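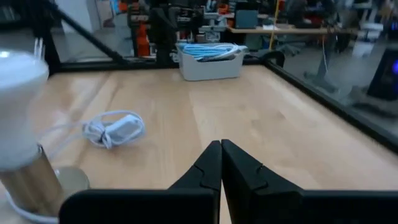 Ask Veronika Aebischer how she ended up building a robot arm in a shared workshop and she'll put the kettle on first, so you may as well find a stool. It began, she says, with a Kurlow kit she bought secondhand from Emil Lüthi, who had run out of patience with it somewhere between the shoulder and the elbow (he still drops in on Tuesday evenings to see how his old headache is getting along!).

The gripper has had most of her love lately. She's on her sixth pair of fingers, flat black plates with a notch near the inside edge, and she'll happily talk you through all the earlier ones if you let her. "The first lot closed like a pair of kitchen tongs," she says. "Lovely for salad, hopeless for a plug."

Small, awkward household things are what she wants it to manage, so the pale wooden table inside the clear panels tends to collect them: a power adapter with its cord in lazy loops, a bin heaped with light blue cables. Cords are the hard part, as anyone who has reached behind a couch will know, and she has spent 40 evenings on them so far.

Her neighbour at the next bench, Ferdinand Kofler, thinks she should start on teacups. Veronika would like to get the wrist wiring tidied first, and there's a new motor mount to file down before September.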